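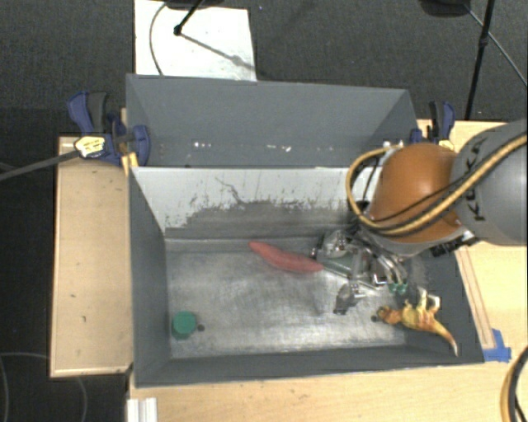
회색 금속 통 바닥에 놓인 장난감들. 오른쪽 아래가 노란빛 도는 주황색 공룡이다.

장난감 도서관 소식: 8월부터 달라지는 대여와 반납

장난감 도서관이 여름 정리를 마치고 다시 문을 엽니다. 이번 호에서는 대여 기간, 반납 방법, 부품 분실 처리, 그리고 기증받는 품목에 대해 바뀐 내용을 알려 드립니다. 기존 회원도 반납 부분은 꼭 읽어 주시기 바랍니다. 예전 방식대로 가져오셨다가 다시 돌아가시는 분이 봄에 꽤 있었습니다.

먼저 재고 이야기입니다. 6월 말부터 목록을 처음부터 다시 만들었습니다. 현재 등록된 장난감은 모두 271점입니다. 퍼즐과 보드게임은 상자 하나를 한 점으로, 블록은 봉투 하나를 한 점으로 셌습니다. 예전 목록에는 블록 봉투가 크기별로 따로 적혀 있거나 한꺼번에 묶여 있어서 실제 수와 맞지 않았습니다. 새 목록은 입구 옆 책상에 인쇄본으로 두었고, 대여 책상에서 검색도 됩니다. 검색은 이름이나 권장 연령으로 하시면 됩니다. 색깔로 찾는 기능을 넣어 달라는 요청이 있었지만 아직은 없습니다.

목록 작업은 레이디 에나오 씨가 맡았습니다. 번호 체계도 바뀌었습니다. 예전 번호는 들어온 순서대로 붙인 것이라 같은 종류가 여기저기 흩어져 있었는데, 이제는 앞의 한글 한 글자가 종류를 나타냅니다. '퍼'는 퍼즐, '블'은 블록, '인'은 인형, '소'는 소꿉놀이, '탈'은 탈것, '동'은 동물입니다. 악기는 '악'으로 할지 '소리'로 할지 의견이 갈렸고 결국 '악'이 되었습니다. 공룡은 동물에 넣었습니다. 따로 빼 달라는 어린이 회원들의 의견이 있어서 선반에서는 맨 아래 칸을 공룡만 쓰도록 했습니다.

대여 기간은 2주 그대로입니다. 연장은 한 번 할 수 있고, 연장 기간도 같습니다. 다른 가정에서 예약한 장난감은 연장이 되지 않습니다. 한 가정이 한 번에 빌릴 수 있는 수는 두 점에서 세 점으로 늘렸습니다. 대형 장난감, 그러니까 미끄럼틀과 주방 놀이대, 흔들 목마는 지금처럼 한 점만 빌릴 수 있습니다. 대형 장난감은 차에 실을 때 도와 드릴 사람이 필요하니 전날까지 전화로 말씀해 주세요.

여는 시간은 오전 11시부터입니다. 지난 학기에는 오전 9시에 열었는데 첫 두 시간 동안 오시는 분이 거의 없었고, 저녁에 들르고 싶다는 분이 많았습니다. 그래서 닫는 시간을 그만큼 늦췄습니다. 점심시간에는 닫지 않습니다. 다만 그 시간에는 책상에 한 사람만 있어서 반납 확인이 조금 늦어질 수 있습니다.

반납 방법이 가장 많이 바뀌었습니다. 지금까지는 장난감을 집에서 닦아 오시면 그대로 선반에 올렸습니다. 앞으로는 집에서 닦아 오신 것도 저희가 한 번 더 닦은 다음 선반에 올립니다. 그래서 반납된 장난감은 다음 날부터 빌릴 수 있습니다. 반납하자마자 기다리던 가정이 바로 가져가시는 일은 이제 어렵습니다. 불편하시겠지만 양해 부탁드립니다.

집에서 닦으실 때는 다음과 같이 해 주세요. 플라스틱은 미지근한 물에 중성세제를 조금 풀어 닦고 마른 수건으로 물기를 없앱니다. 나무 장난감은 물에 담그지 말고 꼭 짠 천으로 닦은 뒤 그늘에서 말립니다. 건전지가 들어가는 장난감은 건전지를 빼고 겉면만 닦습니다. 천 인형은 세탁하지 말고 그냥 가져오셔도 됩니다. 작년에 솜이 뭉친 인형이 여럿 나와서, 인형 세탁은 모두 저희가 하기로 했습니다. 표백제는 어떤 장난감에도 쓰지 말아 주세요. 공이나 동물 모형처럼 속이 빈 장난감은 작은 구멍으로 물이 들어가는 경우가 있으니, 눌러서 물을 빼고 가져오시면 좋겠습니다.

부품 분실은 저희가 가장 자주 받는 문의입니다. 퍼즐 조각 하나, 소꿉 접시 하나를 잃어버린 정도라면 변상하지 않으셔도 됩니다. 반납하실 때 무엇이 빠졌는지만 말씀해 주세요. 말씀 없이 반납하시면 다음 가정이 집에 가서야 알게 됩니다. 나중에 소파 밑에서 나오면 언제든지 가져오시면 되고, 책상 옆 '찾은 조각' 상자에 넣으셔도 됩니다. 넣으실 때 봉투에 장난감 번호를 적어 주시면 찾기가 훨씬 쉽습니다. 번호가 기억나지 않으면 이름이라도 적어 주세요. 지금 그 상자에는 어느 상자에서 나왔는지 모르는 주사위와 바퀴가 많이 쌓여 있습니다.

망가진 장난감은 버리지 말고 가져와 주세요. 고칠 수 있는 것은 라위리 토모아나 씨가 고칩니다. 나무 기차의 자석, 인형 유모차의 바퀴, 악기 장난감의 건전지 덮개가 주로 수리대에 올라옵니다. 수리에는 보통 며칠이 걸리고, 맞는 나사나 바퀴를 구해야 하면 더 걸립니다. 수리 중인 장난감은 목록에 '수리'라고 표시됩니다. 집에서 순간접착제로 붙이시는 분들이 있는데, 그 위에 다시 작업하기가 까다로우니 부러진 조각을 봉투에 담아 그대로 가져오시는 편이 낫습니다.

기증도 계속 받습니다. 지금 필요한 것은 세 살 이하가 쓰는 장난감과 큰 조각 퍼즐입니다. 소꿉놀이용 과일과 채소도 부족합니다. 반대로 봉제 인형과 미니카는 넉넉해서 당분간 받지 않습니다. 작은 자석이 따로 떨어지는 장난감, 단추형 건전지 덮개에 나사가 없는 장난감, 칠이 벗겨지는 장난감은 상태가 좋아도 받을 수 없습니다. 기증품은 문을 여는 시간에 책상으로 직접 가져와 주세요. 밤사이 문 앞에 두고 가신 상자가 비를 맞아 퍼즐을 모두 버린 일이 있었습니다.

8월에는 보드게임 모임도 다시 시작합니다. 진행은 마를레니 카르와망카 씨와 다김 합테 씨가 합니다. 초등학생 이상이면 누구나 올 수 있고, 더 어린 동생은 보호자와 함께라면 괜찮습니다. 첫 모임에서는 카드 게임 위주로 하고, 그다음부터는 참가한 어린이들이 고른 게임으로 합니다. 참가비는 없습니다. 간식은 각자 가져오시되 견과류가 든 것은 피해 주세요. 자리가 많지 않으니 대여 책상의 신청서에 이름을 적어 주시기 바랍니다.

회원증도 바뀝니다. 종이 회원증은 8월 말까지 쓸 수 있고, 그 안에 책상에서 새 카드로 바꿔 드립니다. 바꾸실 때 전화번호가 달라졌는지 한 번 확인해 주세요. 반납 안내 문자가 옛 번호로 나가는 회원이 아직 있습니다. 카드는 가정마다 한 장이며, 조부모님이 대신 오실 때도 카드만 있으면 빌리실 수 있습니다.

반납일을 넘긴 경우 연체료는 없습니다. 대신 늦은 날수만큼 새로 빌리실 수 없습니다. 여름 정리 기간에 반납일이 걸린 장난감은 늦은 것으로 치지 않으니 문을 연 뒤 첫 주 안에 가져오시면 됩니다.

문의는 여는 시간에 대여 책상으로 오시거나 전화로 해 주세요.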